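Trudico hand comparison

The Trudico hand comparison is a bench and field trial of end effectors for two-armed mobile robots, run by the integrator Hultbridge. It sets multi-fingered hands against parallel-jaw grippers on the same arms and with the same controller, so that differences in results can be traced to the hand alone.

Test procedure

Each hand is put through 592 grasps on shop goods and storage items. Shoes are treated as the hardest class: a glossy upper gives little friction, and the opening at the heel deforms under load. A grasp is scored as held if the item stays in the fingers for 16 seconds while the arm moves through a fixed path. Grip force is capped at 60 newtons. Head camera video is stored with the joint data, and blurred views of the item are kept in the record.

Multi-fingered hands are tested with a wrap around the heel – the toe is left free – and the shoe is carried over a bin beside the shelving. The second arm stays in the workspace with its fingers open.
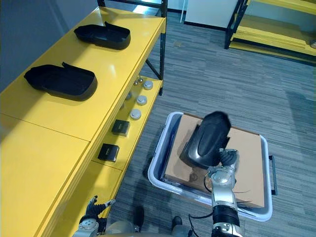
Igor Zeman objected that a heel wrap favors hands with long fingers, and that a jaw gripper closing on the side walls would do as well at a fraction of the cost. He also asked for the cable at the wrist to be counted as part of the hand, as it limits rotation near the end of the path.

The protocol was revised on 18/01/2020. Jaw grippers may now approach a shoe from any side, and wrist rotation is reported separately for each hand with its cabling fitted. The heel wrap remains the standard grasp for hands with three or more fingers.

Limitations

Finger pads are replaced after 2000 closing cycles, and wear before that point is not corrected for. Soft goods and items with loose cords are outside the scope of the trial.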